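Desley Tenants' Forum
Board: Building Services
Topic: Revised bin collection at Gatadness Court

Desley_Estates
Posted Jul 26, 2025
Residents are advised that refuse and recycling at Gatadness Court will be collected on the same morning with immediate effect. Bins should be presented at the kerb by 7 am. Enquiries should quote reference 3403.

flat45
The previous arrangement was satisfactory. The bin store cannot hold two full sets of bins, and I would ask that the decision be reviewed before the end of July.

Ene_Residents
We do not share that view. Separate collections left the path blocked twice a week, and wheelchair users were obliged to use the road.

flat45
The path is a fair point. The store remains too small, however, and the notice does not address it.

Desley_Estates
The store will be measured and the findings posted on this board. Takodum, the collection contractor, has agreed to take side waste in the meantime, provided that it is bagged and tied.

Ene_Residents
Please confirm whether glass is included.
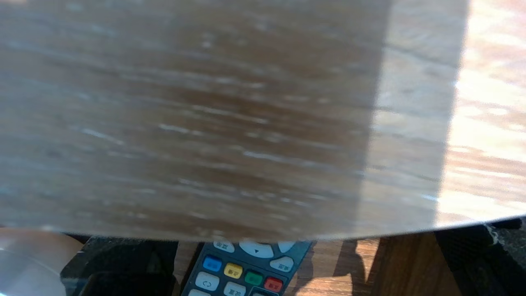 We would also ask that the notice in the lobby be corrected, as it still gives the former collection days.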